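## 4. Your first two-handed cup run

Welcome to the fun part! By now your Milside Robotics Club login works and both hand-held grippers open and close when you squeeze them (if not, go back to Section 3).

1. Set the cup holder near the middle of the table, with the stack of paper cups in the right ring.
2. Pick up one gripper in each hand and let the cables hang toward you.
3. Open both grippers all the way and hold still until the Gusetti logger beeps.

**Caution:** Keep the cables away from your elbows. A snagged cable can pull a gripper right out of your hand!

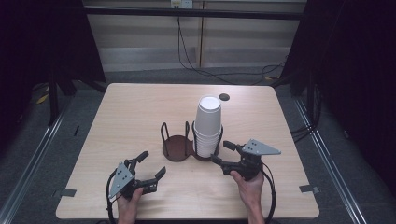 4. Move in on the cups slowly. Lift one with the right gripper, bring it across to the empty ring, and steady it with the left.
5. Let go, back both grippers off, and wait for the second beep.

**Note:** Dropped a cup? Keep going, finish the run, and tag it "miss." We love those runs too, and the Dalgleish team trains on them!

Save your run under your own folder on the Zismont drive. Rory Buchanan has spare cups in Room 319.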